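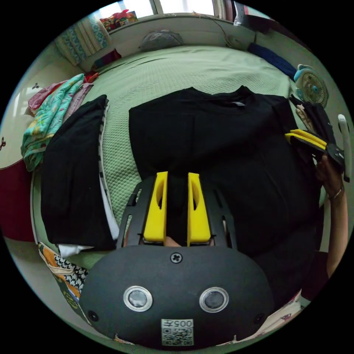

Folding for the Machine
Report on a field placement at Humum
Jolien Van Wijk
Submitted June 12, 2026

1. What I was sent to find out

The course guide asked us to study "a workplace undergoing automation" and to describe what changes for the people in it. I pictured a hall with yellow lines on the floor and a person in a helmet telling me where not to stand. Humum turned out to have people folding T-shirts on beds.

Humum collects demonstrations for Laveck, a company that wants to sell a folding robot to commercial laundries. The folders work with a gripper in each hand, so every grasp is made the way the robot will have to make it, with two stiff fingers and no thumb. The recordings go to Laveck, and Laveck's software tries to learn from them. I spent most of May following the people at the folding end of this arrangement. I also folded a fair amount of laundry myself, which my mother has asked me to mention at home less often.

2. The work

A dark T-shirt is laid flat on the bedspread with the collar at the far end. The folder pinches an edge, lifts, carries it over, lets go. Then the other side, then the hem. By hand this takes me a few seconds and no thought. With grippers my first shirt took more than five minutes and ended up looking like something you would find behind a radiator.

The folders I met were much better, but all of them described the same first week. They had to unlearn smoothing. Bare hands flatten cloth constantly without being asked, and a gripper can only drag it or let it be. One folder, who had done hotel laundry for years, told me she had been "demoted to beginner by a pair of tongs."

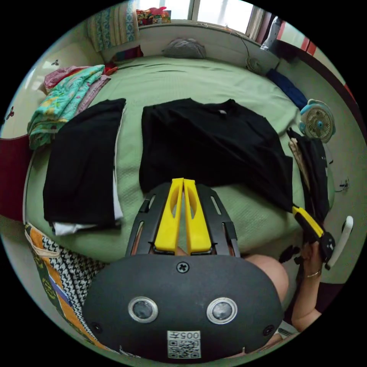
Speed was the second thing to go. In the hotel she was paid to be fast. At Humum a rushed fold is a bad fold, and it gets sent back by Nijs, the review program, with a short code and no further conversation. Code 2 means the garment was dropped. Code 542 means "other," and was by far the most discussed.

3. What changes for the people

I expected to write about jobs disappearing. Nobody at Humum has lost one yet, and the folding jobs there exist only on account of the robot. The laundry workers who might be affected are employed somewhere else, and I didn't get to meet them. That is a serious gap in this report and I would rather point at it myself than have it pointed at.

What I could see was a change in who judges the work. In the hotel a supervisor walked past and grunted. At Humum the verdict comes from Nijs the next morning, when the folder no longer remembers the shirt. Several people kept private notes so they could argue back. As far as I know, no one has won an argument with Nijs, but the notes have become very good.

Pay is the other change. Humum pays by the session, with a bonus at 100 accepted folds. Most folders liked the bonus and disliked the word "accepted." Two of them had started choosing plain shirts over anything with buttons, a reasonable decision that will presumably leave Laveck with a robot afraid of buttons. 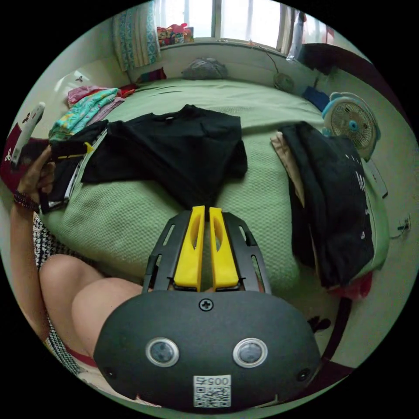
4. Limits and what I would do next

My group was small and I knew some of them by the end well enough to be given snacks, so I am not neutral. I had no access to the recordings after they left for Laveck, and my request to see the Gosari prototype, their test machine, was answered with a brochure.

If I had another term I would spend it in a laundry that has ordered one of the machines, before it arrives and again after. I would also ask Humum to let folders see a rejected fold next to its code. The former hotel worker suggested this in my second week, and I have borrowed it with her permission.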